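So I finally sat down with the whole run of Stedmont movies, all in one long February, and I have thoughts. Too many thoughts, probably, but that's what this blog is for!

If you missed them the first time, Stedmont is the series about the drowned boarding house and the landlady who keeps renting out the rooms. The first one was shot for next to nothing in a town called Kirport, and you can tell (the fog machine wheezes, you can hear it under the dialogue), but I love it to bits. Tatiana Koubek plays the landlady and she barely raises her voice the entire time. There's a bit where she counts out keys on the front desk, very slowly, and there's one key too many. That's the scare. I watched it at two in the afternoon with the curtains open and I still had to get up and walk around the kitchen.

The second movie is where most people get off the bus, and I kind of get it. They moved the story to a ski lodge, Koubek is only in it for ten minutes, and there's a subplot with a priest named Jireš that goes nowhere at all. But the sound design is so much better! The dripping moves around. I kept looking at my ceiling.

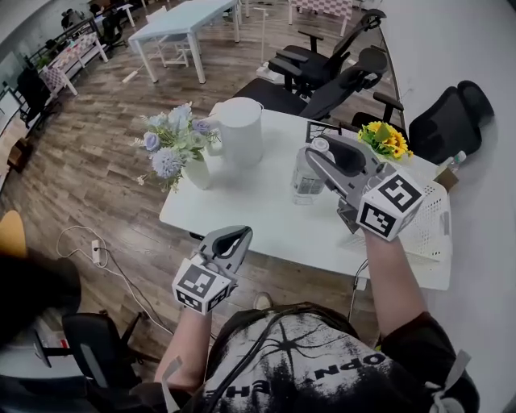
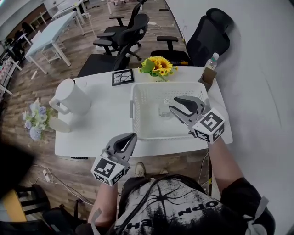
Then there's Cledov, the one that was supposed to be a prequel and went straight to disc. I'd put it off for years after reading nothing but bad reviews, and wow, I was wrong to wait. It's all set in one night, before the flood, and it plays more like a family drama until the last half hour, when the water starts coming up through the floorboards and everybody just keeps eating dinner. My sister walked in during that part, asked what on earth I was watching, and then stayed until the credits.

It isn't perfect. The kid's accent wanders all over the place and somebody should have cut the dream sequence with the horses. I'd still take it over most of the haunted house stuff I've seen lately, where every quiet moment gets a loud bang stuck on the end of it.

Anyway, my order goes first movie, Cledov, then the ski lodge. I know at least two of you are going to fight me on that in the comments - please do, I've got the commentary track lined up for tonight and I could use the company.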